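Farkia Packing Handbook
Section 4: Laying out and folding the Raker carton
Revised 14 Jan 2020. Section editor: Anas Cherkaoui

4.1 What this section covers

This section deals with the Raker carton from the moment the blanks leave the pallet to the moment the folded carton goes to filling. It applies to the slatted bench. For the solid-top bench in the Soliman store, use Section 5; the folding order is the same but the blanks are laid out differently.

Filling, taping and labelling are in Section 6. Waste board is in Section 9.

4.2 Terms used

Blank: the carton as supplied, cut, slotted and creased but not folded.
Face: the side of the blank that will be outside when the carton is made up.
Panel: any area of board between two creases, or between a crease and an edge.
Tab: a narrow part of the blank that enters a slot.
Slot: a narrow cut through the board that receives a tab.
Notch: the half-round cut in the top edge of the blank. It is used as a thumb hold and as the reference for which way up the blank lies.
Strip: the part of the bench left showing between two blanks.

4.3 Before starting

Blanks are supplied by Bekum in bundles of 100. Take one bundle at a time. Keep the bundle label until the bundle is finished, then stick it in the bench book against your initials.

1. Check the bundle label against the job sheet. The type must read Raker.
2. Cut the strap with the hooked cutter. Cut at the side of the bundle and pull the strap clear.
3. Lift off the top blank and look at both sides. If it is crushed, damp or printed with strap marks, put it to one side and check the next.
4. Set the bundle upright in the rack to the right of the bench, notches upwards.
5. Wipe the slats with a dry cloth, working along the slats and not across them.

Caution: do not use a straight blade to open bundles. A straight blade goes through the strap and into the first few blanks.

Note: board that has come in from the cold store must stand in the packing room overnight before it is folded. Cold board cracks along the crease on the face side. The cracks may not show until the carton is loaded.

4.4 Checking the bench

The slats must be level with each other. Lay a spare blank across them and press at each corner. If the blank rocks, find the high slat and report it. Do not pack under the blank with offcuts.

Check that the gaps between the slats are free of staples and shreds of board. Anything standing proud of the slats will mark the face of the carton, and marked cartons are returned by the Soliman store.

The top rail is used for lining up. The bottom rail is not: it can be knocked by trolleys and may be slightly out of square with the slats.

4.5 Laying out

Lay out 2 blanks at a time. More than this gives no gain, as the folded cartons have to wait, and waiting cartons spring open.

6. Take one blank from the rack, holding it by opposite edges. Do not carry it by a single corner.
7. Lay it flat on the slats, face down, with the notch towards the top rail.
8. Slide the blank until its top edge is parallel with the rail. Judge this by eye along the whole edge, not at the notch.
9. Lay the second blank beside the first in the same way.
10. Leave a narrow strip of bench showing between the blanks. The edges must not touch or overlap.
11. Run a flat hand from the middle of each blank outwards. The board should lie down on the slats without being held.

If a corner lifts, turn the blank over and leave it under light pressure for a few minutes, then turn it back. A blank which lifts again is to be rejected. 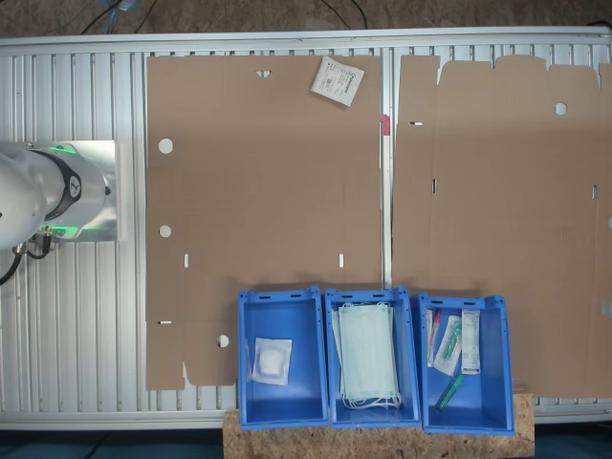
Reading time, remainder of section: 5 minutes

4.6 Checking the layout

The two blanks lie side by side with the aluminium showing between them, as in step 10. On the left blank the half-round notch is in the top edge and the tab shapes are at the bottom left. The fold lines are faint at this stage and are easier to find with a fingertip than by eye. There is also a small white sachet on the left blank, near its upper right corner. Loose items of this kind are to be lifted off before step 15.

12. Find the three round holes in the left blank. One is near the upper left, one is lower down on the left side, and one is near the bottom, left of centre. If the holes are in mirror image, the blank is the wrong side up.
13. Find the three slots. Two are short and upright, one towards the left and one towards the right, and they match. The third runs across, near the lower left edge.
14. Push a fingertip lightly against each punched hole. Any plug of board still held by a thread must come out now. Drop it in the waste tray.
15. Clear the surface of both blanks. Sachets go back in their tub with the lid on, and are put in at filling (Section 6).

Note: do not open up a tight slot with a blade or a screwdriver. Use the flat bone tool. Press it in from the face side, withdraw it, and try the tab again.

Caution: a torn sachet is not to be used or left on the bench. Bag it, brush the slats, and replace any blank on which the contents have spilled.

4.7 Breaking the creases

Each crease is broken once before the carton is made up. Breaking means bending the panel to a right angle and letting it return. It does not mean folding the panel flat on to its neighbour.

16. Start with the long creases. Place one hand flat on the board beside the crease and raise the outer panel with the other hand.
17. Bring the panel upright. Keep the raising hand near the middle of the panel so that the crease opens evenly from end to end.
18. Let the panel down. It will not lie fully flat again, and should not be pressed.
19. Repeat for the other long crease.
20. Break the short creases in the same way, beginning at the notch end.
21. Break the tabs last. Hold each tab between finger and thumb, close to the crease.

If the board begins to bend beside the crease, stop at once. Let the panel down, run the bone tool along the crease with firm pressure, and start again from step 16. A second line next to a crease weakens the wall and the blank must then be rejected.

The left blank is always broken first. The right blank stays flat until the left carton has been made up and moved off the bench.

4.8 Making up the carton

22. Raise both side panels together and hold them upright.
23. Raise the panel at the notch end and bring it between the sides.
24. Feed the upper tabs into the two upright slots. Start both before pushing either one home.
25. Raise the opposite end.
26. Feed the lower tab into the cross slot. It enters at a slight angle and straightens as the panel comes upright.
27. Press the corners inwards, one at a time, until the edges meet.
28. Turn the carton over and look at the base. No light should show along the creases.

Caution: keep fingertips out of the inside corners while pressing. The cut edge of corrugated board can open the skin, and a bloodstained carton cannot be used.

Tabs that will not stay in have usually been pushed in from the wrong side. Draw the tab out, check that it passes from the inside of the carton to the outside, and refit it. Do not tape a tab that will not hold.

4.9 Standing and stacking

Made-up cartons stand on their base, open side up. They may be stacked three high, each turned end for end on the one beneath. Above three, the lowest carton begins to bow.

Put the cartons on the trolley shelf and not on the floor. Board takes up damp from the floor within a shift, and the base is the part that carries the load.

If cartons must be held over until the next day, lay a flat blank over the top of each stack and keep the stacks away from the outer door.

4.10 Rejects

Put rejects in the cage, flat, with the fault circled in pencil. The faults to be marked are:

crushed edge
cracked crease
double crease
torn slot
missing or partly cut hole
dirt or marking on the face

Do not mark rejects in pen, as some are cut down for dividers. Cut-down board is used only in the Farkia packing room.

A bundle with more than five rejects is to be set aside with its label. Enter the label number in the bench book and tell the shift lead before opening another. Bekum will take back part bundles if the label is with them.

4.11 Stock on the bench

The rack holds up to 900 blanks. Do not fill it beyond the painted line. Use older bundles first; the date is the second line of the label, below the type.

At the September stock check all opened bundles are counted by hand, including those with only a few blanks left. Rejects in the cage are counted separately.

4.12 End of shift

29. Finish any carton that has been started. Do not leave a blank with its creases broken.
30. Return flat, unbroken blanks to the rack, notches upwards.
31. Brush the slats towards the bottom rail and empty the waste tray.
32. Hang up the bone tool and the hooked cutter.
33. Close the sachet tub.
34. Sign the bench book.

Corrections to this section should be written in the bench book under "Section 4", with the step number. Continue with Section 6 for filling.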